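I caught Wing-yan Yu at her desk at Prestow, halfway through a cold bagel and a week of simulated grasping. She's been putting two grippers through the same ball pickup — the Stolley and the newer Sisamik — before anyone signs a purchase order.

"I went in rooting for the Sisamik," she told me. "It's lighter, it's quick, and I like the controller. Then I looked at the numbers!"

The numbers are 984 tries each. The Stolley dropped the ball 12 times, the Sisamik 83. She blames the fingertips, mostly, and wants to rerun everything with softer pads. A ball is a mean test for two flat fingers anyway (my words, though she nodded a lot).

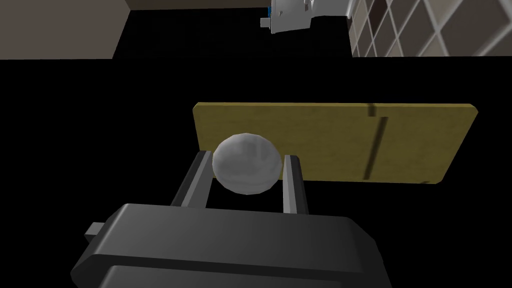
Ó Briain isn't convinced by any of it, and told me so over the phone: friction in a simulator is whatever you type in, and a real ball will do as it pleases.

Yu laughed when I passed that along. "Fine, but I typed in the same friction for both," she said. She'd still like the real arms on a bench before she picks one — and she's asked for a wrist camera too, which is a whole other argument with purchasing.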